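Gripper Trial FAQ

Questions we keep getting about the two-arm gripper comparison at Clodier. If yours is missing, write to Lindsay Ngata and she will add it.
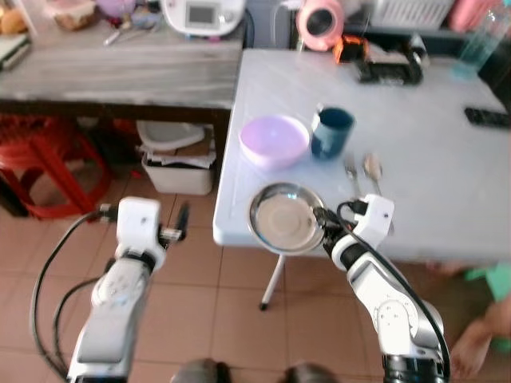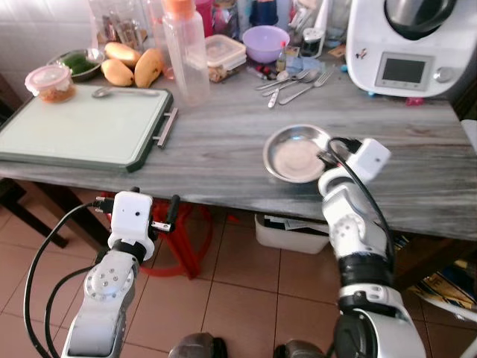 Page last changed: August 2025

What is being compared?
Two sets of fingers for the same gripper housing. One is the short black set supplied by Plonico. The other is a longer set from Brirkel with a softer pad. The arms, controller and cables stay the same for both.

Why kitchen tableware?
The customers who asked for this trial want plates, bowls, mugs and cutlery moved between tables. Steel plates and bowls are the hard part. The rim is thin, the metal is slick, and the weight hangs well outside the fingers. Both pictures have the right arm at a steel rim.

Do both arms work at once?
They can. In most runs so far only the right arm picks up and the left waits. Two-handed lifts are on the list for September.

How many attempts have been logged?
731 at the time of writing, out of a planned 1,000. They are spread over 17 objects. The log records the object, the finger set, the grip force setting and how the attempt ended.

What counts as a failed grip?
Any of these:
The object touches the floor.
The object turns in the fingers so far that it can't be set down flat.
The operator has to stop the arm.
A grip that slips a little and holds is logged as a slip and kept separate.

Which fingers are better on plates?
The Brirkel set drops fewer. It is also slower to get under a rim that lies close to the table, and Danai Rallis has asked for the tips to be ground thinner before we say more.

And on forks and spoons?
Neither set is good at picking a fork off a smooth tabletop. The short fingers do better if the fork is approached at the neck – the handle end tends to skate away. We have not settled on one approach angle yet.

Is the arm controlled by a person or by a program?
A person, for this part of the trial. Nazar Stelmakh and Hemi Maihi take turns as operator. Programmed grasps were tried on the mug only and are not in the log total.

Why not clear the table first?
Reach is part of the test. A gripper housing that clears an empty table may still bump a bottle or a jar when things stand close together.

Do the cables get in the way?
Sometimes. They run outside the arm from the wrist, so a full wrist turn pulls them tight. We limit the turn in the controller settings. If you change the limit, write it in the log.

What camera should I use if I want to repeat this?
One mounted high between the arms and angled down at the table. Wrist cameras help with cutlery but lose sight of the rim once a plate is gripped.

Can I borrow the finger sets?
The Plonico set, yes. Ask Lindsay. The Brirkel set is on loan to us and has to go back with all 9 screws in the bag.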